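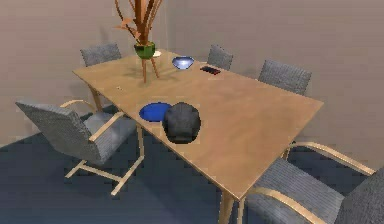 What is shown at the Wihongi open day?

The event presents tabletop object rearrangement in simulation, in which a control program is tested on rendered household and office layouts before it is run on hardware.

The Wihongi open day is a public demonstration of robot manipulation software held each October by the Somuron laboratory. It was first organised by Rosalie Strebel and Orathai Siriwan, who wanted the laboratory's test procedures to be open to outside inspection.

Programme

The day is divided into 2 sessions. In the morning session, visitors watch the Sikix planner work through a set of simulated rooms. A typical layout has a wooden table with upholstered chairs and a few everyday objects, such as a bowl, a plate and a potted arrangement. The colour of the walls and the placement of objects can be changed between trials. Each session runs up to 200 trials, and the results are displayed at the end.

The afternoon session is given over to talks. Ruairí Mac Carthaigh has spoken on grasp selection for thin and partly hidden objects, and Svenja Hauser on the modelling of soft materials.

Software

Sikix runs on the Gukent physics engine. The object library used at the open day holds 700 models, catalogued by shape and mass. Trial logs are kept at the laboratory's centre for simulation and may be requested in writing.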